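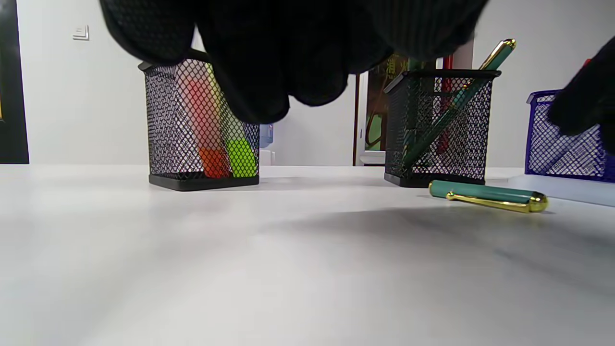
I started to make jewelry from silver wire last winter, after many years of only stringing ready beads on nylon thread. My first idea was to make chain, one ring closed around the next ring, because in the book it looked like the easiest chapter. On my white table I keep my pens and highlighters standing in square pen holders of black wire mesh, the same kind that you find in an office, and I looked at their diamond pattern many times while I was learning. It is a regular pattern and my first chain was very far from regular.

The wire I bought is from Enov, the soft quality, and it comes on a small spool. I chose it because the shop in Brevport had it in the window and the lady there was patient with my questions. For a bracelet in the plain pattern, two rings in two rings, I needed 59 rings with the clasp included. I wrote this number on the wall calendar and I was very proud of it in May. Then I decided to make a necklace in the Byzantine pattern and the number became 659.

To make the rings, you wind the wire around a steel rod, as a spring. Then you cut the spring along one side with a small saw. I tried first with cutters, and each ring had one flat end and one end like a little knife. When you close such a ring, there is a gap, and the gap catches on a sweater. With the saw both ends are flat and they meet well. It takes longer, and my saw blades break. In one evening I broke three blades, all of them because I was pushing. The saw must do the work by its own weight, I read this sentence in the book and did not believe it until the third blade.

About the opening of the ring I had also a wrong habit. I pulled the ends apart to left and right, so the ring became an egg. You should move one end toward you and the other end away from you, and then come back the same way, a little past the closed position, and then back again. You can feel a small click in the pliers when the ends pass each other. Now I do it without thinking, but for the first bracelet I had to say it aloud.

My pliers are two pairs, both with flat and smooth jaws. The Mansour pair was a birthday present and is a bit heavy for me. The other pair has no name on it and I bought it from a box in a hardware store, and I must say that I reach for the cheap one more often. I sanded the inside edges because they left small lines in the silver. If you have pliers with teeth, please do not use them on soft wire, or put some tape on the jaws.

The Byzantine pattern is confusing only at one moment, when the two last rings must be folded back and you open them with your finger to put the next ones through. I lost this place many times. What helped me was a piece of copper wire twisted at the beginning of the chain, so that I always know which end is old. I also take a photo before I stop for the night - not a beautiful one, only to remember in which direction I was folding.

In August there was a weekend course in Grotusen, in the old school building, and I went with my half necklace in a candy tin. I learned there that my rings were too big for the thickness of the wire, and for this reason the chain was a bit lazy and did not hold its shape. You divide the inside diameter of the ring by the thickness of the wire, and each pattern has a number it likes. I had never divided anything. I thought a ring was a ring.

So the first necklace is finished with its 659 rings and it is lazy, and I wear it anyway. For the second one I will use a thinner rod, and the calculation says 1094 rings for the same length, if I make it double at the front. I have cut the first spool already. The clasp I have not decided yet, maybe a simple hook, and I still have to order more saw blades.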